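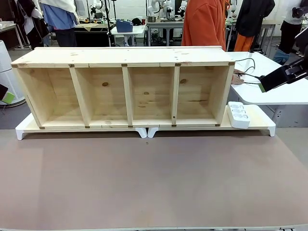 3.2 Open shelf units and the problem of the first object

Of all the furniture we looked at in this study, the low pine shelf was the piece we came to like most. It has no doors, no drawers and no labels. A person who wants to put something away has to decide where it goes, and that decision is left in plain view for the next person. For anyone interested in how shared storage gets its order, this is a wonderful thing to be able to watch!

The unit in Figure 2 is typical of the kind. It is a long box of pale pine boards with three upright dividers, which give four open compartments of similar width, and small dark metal brackets hold the dividers where they meet the top and bottom boards. The knots in the wood show clearly on the back panel. We mention the knots for a reason that will come up again in Section 4: people used them. When Glória Garcia asked users of the Ondham workroom to say where a roll of tape belonged, several of them did not say "second from the left." They said "the one with the knot." We had planned to paint the back panels white before the February sessions, and we are very glad we ran out of time.

Figure 2. Low pine shelf unit with four open compartments, all empty. The unit stands on two white stands placed end to end, behind a taupe tabletop. A power strip lies on the uncovered part of the right-hand stand.

Earlier writing on household storage tends to start from a full shelf and ask how it could be made tidier. We wanted to start from an empty one. Our reasoning was simple. Once a shelf holds even a few things, people mostly follow what is already there (pens go near pens, cups near cups), and it gets hard to tell a habit from a choice. With nothing in any compartment, the first object has no neighbors to join. Whoever puts it down is making a rule, whether they mean to or not.

The choices were far from random. Karthik Matubbar, who coded the Ondham notes, found that the first object nearly always went into an end compartment, and that it was usually something the person expected to need again that same day. The middle compartments filled later and with more mixed contents. In the interviews people called them "the bits" or "the rest of it," and they were also the compartments most often emptied and sorted again. One user at the Clolen site told us she thought of the two ends as having owners and the middle as being public. We have borrowed her word, and from this point we call the inner pair the public compartments.

Height matters here too. A low unit raised behind a table puts its openings close to the level of the work, so that a seated person can glance into a compartment without bending. It also makes the top board very tempting. In both rooms the top became a fifth storage place within days, and a busy one, even though we had never spoken of it as storage. Things left there were described as "on their way" to somewhere. Some of them stayed on their way until the end of the study.

The same was true of any bare surface beside the shelf. Where a stand runs on past the end of the unit, as on the right in Figure 2, that leftover patch of wood draws objects of its own, above all the ones that do not fit a compartment or that need to stay near a cable. Obaidul Paul suggested that we treat such patches as part of the shelf, and we now think he was right. Our early diagrams stopped at the side board and so missed a good deal of what people were doing. The revised diagrams, drawn by Ruwan Munshi, take in the top board and 20 cm of surface on either side.

A note on the dividers. Because they are fixed, they set the size of every category in advance, and people adjusted their categories to suit. A group of supplies too big for one compartment was rarely spread over two. It was split into two groups with two names, and within a short time the users defended the split as the natural one. We find this delightful, and Section 4.1 follows one such case, the parting of "string" and "cord" at Clolen, in some detail.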